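Merier
Surface care and finishing
Home > Wood care > Table oils > Carkex Table Oil

Carkex Table Oil, matt
Interior use. For dining tables, worktops, benches and painted table surfaces after the paint is fully hardened.

Sizes: 250 ml, 750 ml, 2.5 l
Colour: clear
Delivery: from our store in 3 working days
Availability: 750 ml in stock, 2.5 l again from August

Carkex Table Oil is a thin plant oil with a small part of wax. We sell it in our shop since many years and we use it also on our own counter, where every day boxes and keys and coffee cups are put down. It gives a matt surface which feels dry under the hand and does not look like plastic. On light woods it makes the colour a little warmer. If you want that oak or ash stays as pale as possible, please choose the Triệu White Oil from the same page and make a test on the underside first.

The oil goes into the wood and hardens there. For this reason it can be repaired in one place only, without sanding the complete table. A ring from a glass or a small scratch can be rubbed with the grey pad, oiled again and polished, and after one week the repair is difficult to find.

How to use

Sand the wood to grit 120 and afterwards to 150. Do not go finer than 180, otherwise the oil stays on top. Remove all dust with a vacuum cleaner and a cloth that is only slightly damp, and wait until the wood is dry.

Stir the tin well. The wax sits at the bottom, especially in winter. Put on a thin coat with a flat brush or a short roller, in the direction of the grain. After 13 minutes look at the surface against the light. Where it is already dull, add a little more. Take away everything that is still wet with a cotton cloth.

The second coat comes after 8 hours, thinner than the first. End grain often wants a third one.

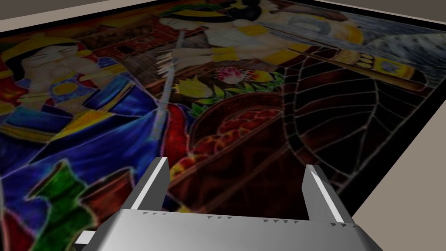

Can I put the oil over a painted table top?
Oil alone will not hold on a closed paint film, so the paint must be of the open type, for example chalk paint or milk paint, and it must harden for two weeks before. Put on one very thin coat and wipe it off after a short time. Strong reds and blues become deeper, and white can turn slightly yellow in a dark room. On gloss enamel please use the Mavetti Clear Varnish instead.

Drying and first use

You can place light things on the table the next day. Please wait one week before you use water on it, and do not cover it with a tablecloth in this time, as the oil needs air. The room should be warmer than 15 degrees. In a cold garage it may stay sticky for several days.

Care

Wipe with a soft cloth and a mild soap. Do not use microfibre or kitchen spray. A dining table in a family needs a new thin coat once a year, a side table much less.

Safety

Cloths with oil can start to burn by themselves. Lay them flat outside to dry or keep them under water in a metal bucket with a lid. Keep the tin away from children.

Technical data

Coverage per litre, first coat: 13 m²
Drying between coats: 8 hours
Flash point: above 60 °C
Storage: closed tin, free of frost
Cleaning of tools: white spirit

Price

750 ml: 59.00 including tax
Grey pads and cotton cloths are sold separately.

Opened tins cannot be returned. Closed tins we take back within 60 days with the receipt, in the shop or by post.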